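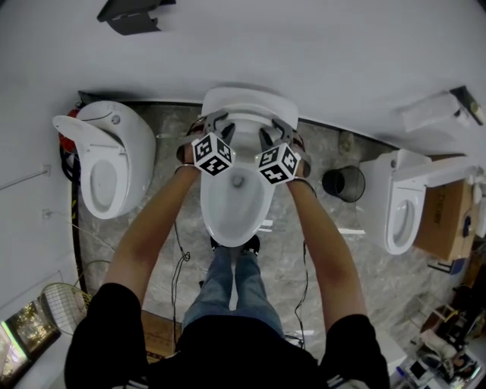 Why do the subtitles on my copy of an animated film drift further and further behind the voices?
Nearly always the subtitle file was timed for a different frame rate than the video, so the gap starts out tiny and keeps growing until the jokes land well after the characters have stopped talking.

Ticket: Subtitle drift on Flevo, feature-length animation
Status: Closed
Opened by: Delphine Nakamura
Opened: May 18, 2025

First entry

Hi all! I run the monthly family film night at the Pernadgate, and I've got a problem with Corance, the hand-drawn one about the lighthouse keeper's daughter and the enormous moth (gorgeous film, if you haven't seen it, the backgrounds alone are worth the ticket). We're showing the original-language version because the English dub flattens every single gag, and I will die on that hill. So the subtitles matter rather a lot.

I'm playing it through Flevo on the booth computer. The first line matches perfectly. By the storm sequence the text is a couple of seconds late, and by the big reunion it's hopeless — the mum is sobbing in silence, and then her line turns up over a shot of a goat.

What I've tried so far:
Restarted Flevo. Same.
Restarted the computer. Same.
Copied the film from the external drive to the internal one, thinking the drive was slow. Same, and it took ages.
Set the subtitle delay to minus 600 milliseconds. Lovely for one scene, then it wandered off again, and now the opening was early as well.

Second entry

Thanks for the quick reply. You asked where the subtitle file came from. The distributor sent the film on a drive with the subtitles built in, but those were white with no outline, and half the film takes place in snow. You couldn't read a word. So I used a separate file from the Nikzad disc release, which has a proper dark border and a much better translation (the moth gets to be sarcastic, as it should).

I hadn't thought about the disc being a different speed to our copy. I looked up the properties like you said and yes, the disc is 25 frames a second and ours is 24. I'd always assumed a film was just a film!

Third entry

Okay, progress. I went into the subtitle menu and changed the rate from Automatic to 25, with the delay set back to zero. Checked it at the opening, the storm, the reunion and the song over the credits. The first three were spot on. The song was still out by 2 seconds, so I went hunting.

The disc version has a shorter logo card before the credits. Ours holds on the studio logo a bit longer, I guess for the cinema release, so everything after it is shifted by the same amount. It doesn't grow, it just sits there being late. I opened the file in a text editor, found where the credits song starts, and moved those lines along in one go. There were 28 of them. I saved it as a new file and kept the old one, having learned that lesson back in February with a different film and a great deal of swearing.

Fourth entry

Spoke too soon. Closed Flevo, opened it again, and the rate had gone back to Automatic. Is it meant to remember? I changed it and reopened it 5 times and it forgot every time. I don't want to be fiddling with menus in the dark with a room full of kids waiting.

Fifth entry

Your suggestion worked. I used the convert option to write the new timing into the subtitle file itself, then loaded that one with everything left on Automatic. Closed it, reopened it, shut the whole computer down, started again. Still in sync right through to the end of the song.

One small thing for whoever looks after the help page: the convert option is under Tools and the page says it's under Subtitles. I spent a good while looking in the wrong spot.

We screened it last night and the colour looked beautiful on the big screen. The reunion line came up exactly when she said it, and I could hear sniffling from at least the back two rows, one of which was me. I still think the middle drags (the fishing village bit could lose a few minutes) but the kids didn't seem to mind.

Happy for you to close this one. I'll open a separate ticket about the volume jumping between the trailers and the feature.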